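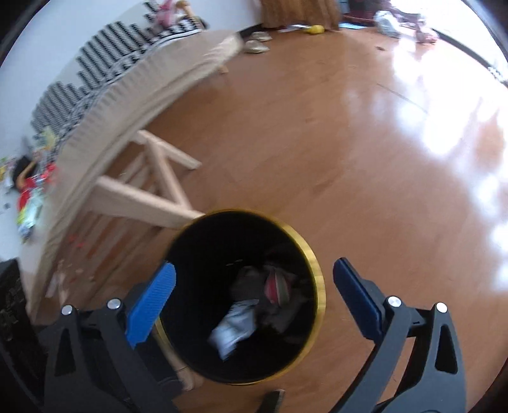 4. Emptying and placing the bin

1. Check the bin before you leave the room. Empty it when the contents reach 2 inches below the rim.
2. Tip the paper and wrappers into the hallway sack. Do not press them down by hand.
3. Wipe the inside with a damp cloth and let it dry for 10 minutes.
4. Pick up any scraps from the floor.
5. Set the bin back upright by the table. 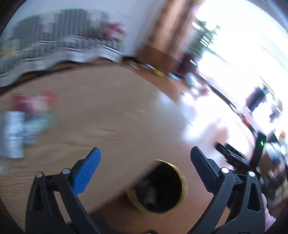 Fig. 6. Round bin with yellow rim, near the table edge.

Note: Keep the walkway beside the bed clear.

Caution: Do not put batteries, hot ash or liquids in the bin. Mop up spills on the wood floor right away.

For spare liners, see the Furkari supply list, section 6.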